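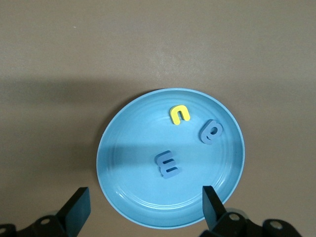
Automation came to the Gullport packing hall in November, when Falum, a supplier of classroom learning materials, put its first robot arm to work beside the hand-packing line. The arm was built by Quách, an engineering firm in Andport, and it is assigned to the sorting of foam letters, a task that had been done by hand since the hall opened. The work looks simple to a visitor. On a light blue plate lie three thick foam letters, one yellow and two grayish blue, each turned a different way, and the two dark fingers of the gripper stand open at the near side. Every piece must be lifted, identified and placed in the correct set, and a lowercase "n" lying at an angle can pass for a "u" with an experienced packer as easily as with a machine.

Falum employs 54 people at the site. Before the change, 12 of them spent most of each shift at the sorting tables. The company states that no position was eliminated when the arm was installed, and employment records shared with this magazine support the statement. The duties attached to those positions, however, are considerably different from what they were a year ago.

Two packers from each shift now serve as cell operators. They load the plates, watch the arm as it works and step in when a letter is dropped or read incorrectly. They also keep the error log, a duty that management first regarded as minor. The log has since become the main source of instructions for changes to the arm's settings, and Quách engineers review it with the operators before any adjustment is made. Operators received a raise in hourly pay upon completing their training. Packers who remained on the hand line did not, and the difference is still under discussion between the company and its employees.

The remaining sorters were moved to final inspection and to custom orders, which schools request in small quantities and in mixed alphabets. Management considers this work unsuited to the arm at present. Employees interviewed for this article were generally positive about the variety, although several described the new work as more tiring for the eyes. Others said that they missed the conversation at the tables. The operators' station is set apart from the line, and those assigned to it spend long periods on their own.

Output has not risen as sharply as was first expected. The arm handles almost 1000 letters in a shift, fewer than a practiced packer can sort in the same time. Its advantage lies in the late hours, when the hall was difficult to staff and the rate of mixed-up sets used to climb. Complaints from schools about missing or duplicate letters have declined, and Falum attributes part of that decline to the added inspection stage.

Reports of wrist and shoulder strain have also fallen among the former sorters. The company's safety office cautions that the period under review is short and that new complaints, chiefly about lighting at the inspection benches, have taken the place of some old ones. Replacement lamps are on order.

A second arm is under consideration for Gullport. Under an agreement reached with employees this spring, operators will take part in choosing its location, and training places will be offered first to packers with the longest service.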